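Sinden Community Kitchen – interim report to the Ibarra Fund
Prepared by Consuelo Salinas, program lead

We use cookies to improve your visit. Accept / Manage settings

1. Where we are
The eating-well course enrolled 170 adults by February, and 113 are still coming. The biggest drop followed the lentil session. We have reworked the lentil session.

2. What people are doing
Nayeli Serrano teaches portions and label reading. Tonantzin Montes runs the evening group, which starts at 6:30 and gets talking about food by 7. We stopped weekly weigh-ins after the first month – attendance went up the next week, and so did the mood. Food diaries are coming back more or less filled in. One lists "salad (small cake)" four times.

3. Money
We have $1,767 left in the food line. The $335 for printed recipe cards is spent, including a second run after the first called for twelve cups of salt. Anayeli Xolalpa now proofreads everything.

4. Plates and serving sizes
Smaller plates remain our most popular piece of advice. Second helpings remain popular too.

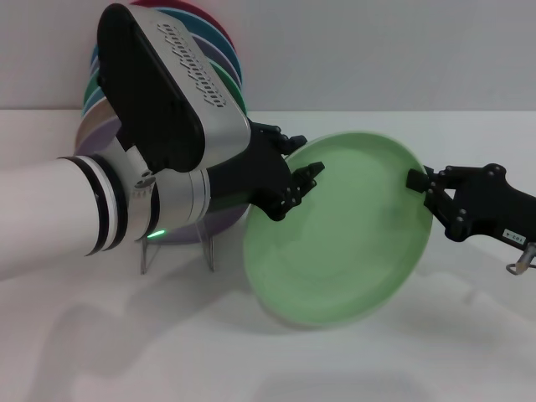
5. Next period
Two more groups, a session on breakfast, and a decision from you on the spring budget, please.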